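Budbridge cordless fabric steamer, two months on
Posted in December by the Ormsby Home Notes desk

I bought the Budbridge to replace an iron that had started leaving brown marks on collars. It heats up in 3 minutes, which is slower than the box led me to expect, and a full tank does two shirts before it wants water again. Cotton comes out fine. Linen needs going over twice, and even then the cuffs stay a bit soft.

The handle is comfortable and the trigger locks on, so your thumb gets a rest. My main complaint is the base. It slides about on a smooth worktop, and the flex from it is too short to reach the socket behind our door. The filler cap is stiff as well.

Imham sell a similar one with a bigger tank, but it is a good deal heavier and I gave up on it after a week. For creased shirts on a Tuesday morning the Budbridge does the job. I'd give it 3 out of 5.

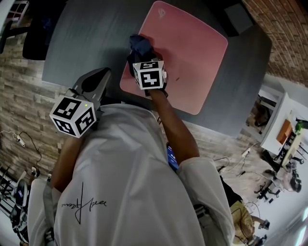
Spare filler caps can be ordered separately from the Vilton shop, and they fit without tools.

Contact us | © Ormsby Home Notes | Back to top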